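Datensätze > Technikgeschichte > Wikum

Wikum – Reparaturprotokolle elektromechanischer Flipperautomaten

Zuletzt aktualisiert: 3. September 2025

Kurzbeschreibung

Wikum enthält 693 Reparaturprotokolle zu 87 Flipperautomaten. Die Protokolle stammen aus der Werkstatt Softić, die Automaten für Gaststätten, Spielhallen und später fast nur noch für private Sammler instand gesetzt hat. Sie lagen als Karteikarten vor, wurden abgetippt, vereinheitlicht und mit Fehlercodes versehen. Ein Protokoll beschreibt immer einen Werkstattbesuch eines Automaten, auch wenn dabei mehrere Fehler behoben wurden.

Der Datensatz ist für Leute gedacht, die sich mit Verschleiß, Ersatzteilbedarf oder der Geschichte des Handwerks beschäftigen. Er ist klein und wurde von Hand gepflegt.

Inhalt des Pakets

protokolle.csv – ein Protokoll pro Zeile
automaten.csv – Stammdaten der Automaten
fehlercodes.csv – die 30 Fehlercodes mit Kurztext
teile.csv – verbaute Ersatzteile, verknüpft über protokoll_id
glossar.txt – Werkstattausdrücke und Abkürzungen
LIZENZ.txt

Alle CSV-Dateien sind in UTF-8 kodiert, Trennzeichen ist das Semikolon, Dezimaltrennzeichen das Komma. Wer die Dateien mit englischen Voreinstellungen einliest, bekommt bei den Widerstandswerten Text statt Zahlen. 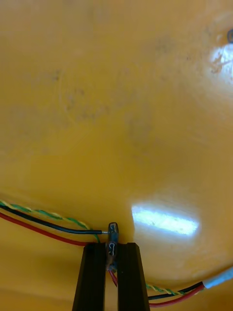

Felder in protokolle.csv

protokoll_id: laufende Nummer, nicht chronologisch. Die Nummern folgen der Lage der Karten im Kasten.
automat_id: Verweis auf automaten.csv.
jahr: Jahr der Reparatur. Tag und Monat wurden entfernt, siehe Datenschutz.
meldung: Fehler in den Worten des Kunden, soweit auf der Karte notiert.
befund: Fehler in den Worten der Werkstatt.
code_1 bis code_3: zugeordnete Fehlercodes, der wichtigste zuerst. Nicht benutzte Felder sind leer.
spule_ohm: gemessener Gleichstromwiderstand der betroffenen Spule. Nur gefüllt, wenn eine Messung auf der Karte steht.
sicherung: Wert der vorgefundenen Sicherung. Achtung, das ist nicht immer der Sollwert. In einigen Automaten steckten viel zu starke Sicherungen, in zweien war ein Stück Draht eingelötet.
dauer_min: abgerechnete Arbeitszeit in Minuten. Die Werkstatt rechnete in Viertelstunden ab und rundete auf.
lesbarkeit: 1 (gut), 2 (einzelne Wörter unsicher), 3 (größere Teile unsicher).
bemerkung: Anmerkungen der Bearbeiter. Eckige Klammern kennzeichnen Ergänzungen, die nicht auf der Karte stehen.

Fehlercodes

Die Codes sind zweistellig und nach Baugruppen geordnet. Die Zehnerstelle nennt die Baugruppe, die Einerstelle den Fehler. 1x steht für die Stromversorgung, 2x für Hubmagnete und Spulen, 3x für Schaltkontakte, 4x für Zählwerke und Schrittschalter, 5x für Mechanik ohne eigenen Antrieb, 6x für Lampen und Fassungen, 9x für alles Übrige.

In der Gruppe 2x gab es die meisten Rückfragen, deshalb etwas ausführlicher:

21 Spule unterbrochen
22 Spule mit Windungsschluss
23 Anker oder Stößel schwergängig
24 Rückstellfeder gebrochen, ausgehängt oder erlahmt
25 Spulenhülse verformt
26 Anschluss abgerissen oder kalte Lötstelle

Code 22 wurde nur vergeben, wenn ein Messwert vorliegt oder im Befund ausdrücklich von einem Schluss die Rede ist. Steht auf der Karte nur »Spule verschmort«, findet sich in den Daten Code 21, sofern sie laut Karte nicht mehr anzog, sonst Code 25. Das ist eine Setzung, über die man streiten kann. Die Originalformulierung steht in jedem Fall im Feld befund.

Bei schwergängigen Stößeln notierte die Werkstatt oft »gereinigt, trocken« und meinte damit, dass kein Öl verwendet wurde. Öl verharzt in den Hülsen und bindet Staub, und ein guter Teil der Fälle mit Code 23 geht auf wohlmeinende Vorbesitzer mit der Ölkanne zurück.
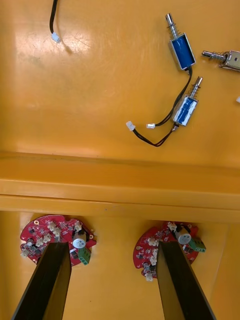

Abb. 2: Hubmagnete mit Stößel und Feder, zwei Spulen blau umwickelt.

Entstehung

Der Karteikasten umfasste 700 Karten. Sieben wurden nicht übernommen: vier waren durch einen Wasserschaden unlesbar, drei betrafen Musikboxen. Die Transkription begannen Radomir Popescu und Danica Vidmar, jede Karte wurde von einer zweiten Person gegengelesen. Abweichende Lesungen klärte Dušan Kos, der die Werkstattkürzel aus eigener Arbeit kennt. Von ihm stammt auch der größte Teil des Glossars.

Die Fehlercodes wurden erst nach der Transkription vergeben. Nayeli Taipe hat den Codeplan entworfen und die erste Zuordnung gemacht, Raed Awad hat eine zweite ohne Kenntnis der ersten erstellt. Wo beide nicht übereinstimmten, wurde anhand der Karte entschieden. Die meisten Unterschiede lagen zwischen 23 und 24, also bei der Frage, ob ein Hubmagnet klemmt oder nur nicht mehr sauber zurückgestellt wird. Auf den Karten heißt beides »hängt«.

Das Abtippen erfolgte mit dem Erfassungsprogramm Vusari. Die Projektdateien daraus liegen dem Paket nicht bei, sie enthalten nichts, was nicht auch in den CSV-Dateien steht.

Bekannte Mängel

– Die Jahre sind ungleich besetzt. Aus der Anfangszeit fehlt vermutlich ein ganzer Kasten.
– Fehler, die der Aufsteller selbst behob, tauchen nicht auf. Durchgebrannte Lampen und verschmutzte Kontakte sind daher stark unterrepräsentiert, Spulenschäden überrepräsentiert.
– Automaten ohne Seriennummer wurden nach Modell und Kunde zusammengeführt. Es ist möglich, dass zwei Geräte desselben Modells unter einer automat_id stehen.
– dauer_min ist bei Arbeiten außer Haus teils mit, teils ohne Fahrtzeit angegeben. Auf den Karten ist das nicht unterschieden.
– Die Schreibweise der Teilenamen in teile.csv ist noch nicht durchgehend vereinheitlicht. »Feder«, »Rückholfeder« und »Rückstellfeder« meinen nach unserem Stand dasselbe.

Datenschutz

Kundennamen, Anschriften und Telefonnummern wurden entfernt, ebenso Tag und Monat der Reparatur. Gaststätten erscheinen nur als Typ (Gaststätte, Spielhalle, Verein, privat). Wer in den Freitextfeldern noch eine Angabe findet, die auf eine Person schließen lässt, meldet sie bitte mit der protokoll_id.

Was man damit nicht machen sollte

Ausfallraten lassen sich aus den Protokollen nicht ableiten, da die Zahl der Geräte, die nie in die Werkstatt kamen, unbekannt ist. Auch ein Vergleich von Herstellern ist wenig sinnvoll – die Werkstatt nahm manche Fabrikate gern an und schickte andere weiter. Die Befunde sind keine Reparaturanleitung. Elektromechanische Automaten führen Netzspannung, und die alten Eingriffe sind nicht in jedem Fall so, wie man es heute machen würde.

Lizenz und Zitierweise

Die Daten dürfen mit Namensnennung weiterverwendet werden, Einzelheiten in LIZENZ.txt. Bitte zitieren als: Popescu, Vidmar, Taipe, Awad, Kos: Wikum – Reparaturprotokolle elektromechanischer Flipperautomaten. Archiv Wultgate.

Nächste Fassung

Für November ist eine Fassung mit bereinigten Teilenamen geplant. Die protokoll_id bleibt dabei unverändert. Korrekturen zu einzelnen Karten nimmt Danica Vidmar entgegen, am besten mit Angabe von Datei, protokoll_id und Feldname.

Kontakt | © Archiv Wultgate | Nach oben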